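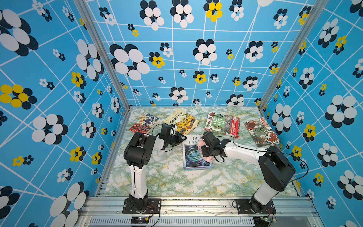 Figure 4.1 Walls covered in a blue patterned wallpaper with white-and-black and yellow-and-black flower clusters.

Chapter 4
Repeat, Match and Drop

A printed wallcovering is made by applying the same design over and over along a continuous web. The length of one full cycle of the design is the vertical repeat. It fixes how much paper is lost at each cut, and it must be known before any rolls are ordered.

Three kinds of match are in common use. In a random match, adjoining strips need no alignment. In a straight match, each motif meets its other half at the same height on the next strip. In a drop match, the next strip is shifted down by a set part of the repeat, most often one half.
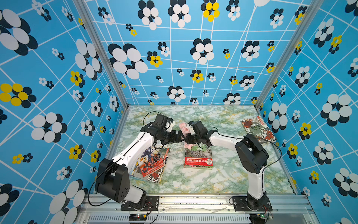 Large motifs usually call for a long repeat, and waste rises with it. Consider a wall 344 cm high, to be covered with a straight-match paper whose repeat is 200 cm. Each strip must be cut to a whole number of repeats, so two repeats are needed and 56 cm is trimmed away. With a repeat of 4 cm the same wall takes 86 repeats and leaves no waste, before any allowance for trimming at the ceiling and floor.

Section 4.2 sets out the method for straight matches. Section 4.3 extends it to drop matches, using the tables prepared by Dahlgren and Paiva for the Palville mill. Inside corners are treated in Section 4.4.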